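Search this site Enter keywords Go

Print this page | E-mail this page

About Dredley Charity Events

Dredley is a small company which organizes charity dinners, auctions and golf days. We started in a rented room in Lutow with one telephone and a list of 22 hotels, and most of those hotels still work with us today. Our first event was a dinner with a silent auction for the children's hospice in Lutow. The microphone stopped working before the second speech, and since that evening we always bring our own sound equipment.

Today we are a team of six. Three of us work on the events themselves, and the others take care of the guests, the auction lots and the accounts. Every spring we hold the Jurnier Golf Day, with a dinner in the clubhouse after the last group comes in. In October we hold the Bianchini Gala, which is our largest evening and has music, a live auction and a late supper.
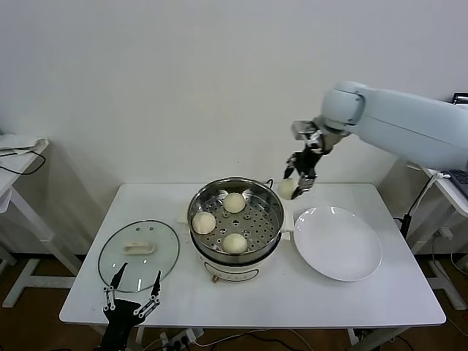 How is Dredley paid for its work?

We agree on one fixed fee with the host before the planning begins. We do not take any percentage from the auction or from the donations, so the fee is the same if the evening raises a little or a lot.

For each event we prepare a written plan, and the charity receives it before the invitations are printed. It includes the seating, the order of the speeches, the rules of the auction and the name of the bank account where the money will go. After the event we send the final accounts within five weeks. The charity can share them with its donors if it wishes.

We also help with the search for auction lots. In our experience, guests like to bid on things they can do together, for example a weekend by the lake or a round of golf with a former champion.
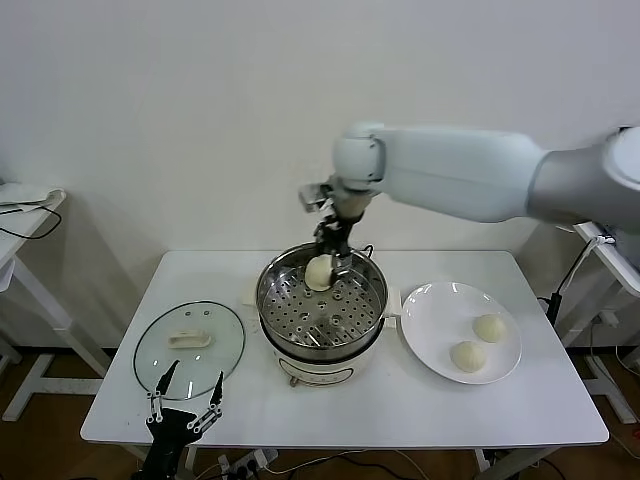
One guest of the last Bianchini Gala wrote to us that the auction was well run but the speeches before it were too long, and asked if the bidding could start while people were still at the table. We have now moved it to 8:30 p.m., between the main course and the dessert.

If you are thinking about an event of your own, please contact our office in Lutow. We are closed on Wednesday afternoons.

Print this page | E-mail this page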